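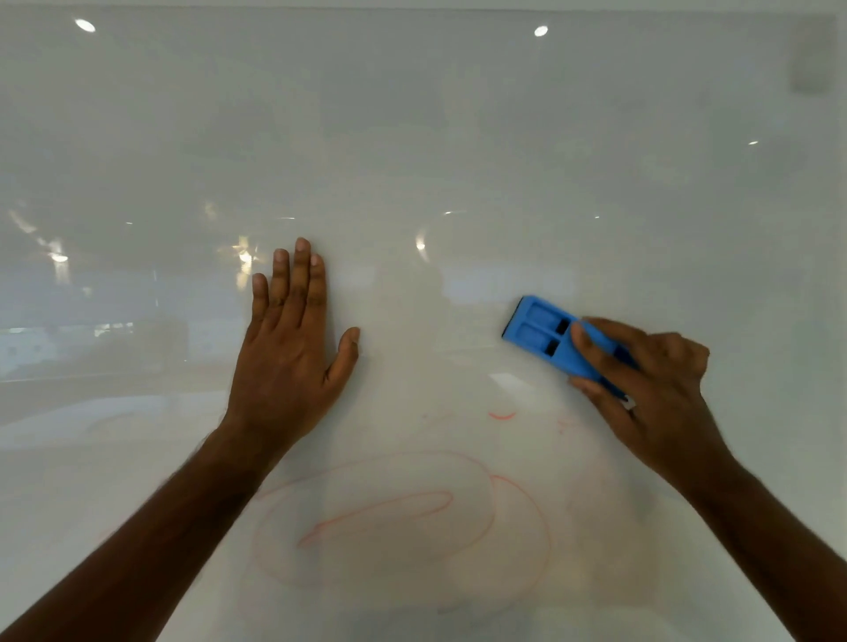 Hands on the whiteboard, one of them gripping a blue eraser above some faint orange-red lines.

I'd been told to come at 6, and I figured that was a typo. Who starts teaching a language at 6 in the morning? But the lights were on upstairs at Marchetti when I pulled up, and somebody was already running the coffee machine, so I locked the car and went in.

Marchetti is a bakery first. It has been one since 2002, and the bread is the reason most people in Skarkport know the address. The room over the ovens is where the owner's sister teaches Italian to grown-ups, mostly people who work early and can't make an evening class (nurses, ferry crew, a couple of guys from the fish dock). She asked me to leave her name out of this. "Everyone in town knows who I am anyway," she told me, "and the ones who don't can come buy a roll and ask."

So, the teacher. She grew up speaking Italian at the kitchen table and English everywhere else, and for a long time she thought that made her a bad fit for the job. "I didn't know any grammar! People would ask me why it's one word and then a different word, and I'd say, well, that's how my grandmother said it. You can't charge money for that." She went back and learned the rules from a used textbook, same as her students do now, and she still gets a kick out of finding the name for something she'd been saying since she was little.

I wanted to know how she starts people off, because I took Spanish in school and what I remember is a song about the months. She doesn't do songs. She does complaints. The first lesson is how to say you're tired, your feet hurt, the coffee is too weak and the bus was late. "People want to complain from day one," she said. "You give them 'the pen is on the table' and they have no use for it. You give them 'my back is killing me' and they say it all week."

I asked if that ever gets gloomy, a whole room of people griping before sunrise. She laughed so hard she had to put her cup down. "It's the happiest room in town. Try it! Say something terrible in a language you barely speak and see if you can keep a straight face."

She does give homework, sort of. Everybody gets a notebook, and every day they write 2 sentences about something that happened. No more than that, even if they're on a roll. She had a student early on who handed in pages and pages, then burned out and quit by March, and she's been strict about it ever since. "Stop while you still want to write another one. Then you'll be back tomorrow."

We got onto the subject of apps, which I use and she doesn't love. She had me show her mine, and she scrolled through it for a while with her glasses pushed up on her head. Her verdict was that it's fine for words and hopeless for manners. It had taught me how to order, but not how to say "sorry, go ahead, you were first," and in a bakery line that's the one you need. She made me say it until I stopped sounding like I was reading a ticket. I'm still not great at the double letters. Apparently I told her I wanted a year when I meant to say something else, and I won't repeat what I said about the pasta.

There's a small group from Grokosden now too, driving over the hill for the early class, and she's been asked to start another one in Brenus. She hasn't said yes. The room there is nice, she said, and it has real heating, but there's nothing baking underneath it. I thought she was kidding. She wasn't. "When the bread comes out, the smell comes up through the floor and everyone wakes up. What would I do in Brenus, open a window?"

Her best student, if you ask her (I did, and she made me promise to say she likes all of them), is a retired ferry cook who couldn't roll an R to save his life and came anyway. He has a sister-in-law near Bari he'd never managed to talk to on the phone. They talk now. Mostly about their knees, she said.

I left with a notebook and a bag of rolls I'd ordered all by myself, in Italian, from a woman at the counter who was very patient about it. I've written my sentences every day so far. Yesterday's were about the rain and a parking ticket.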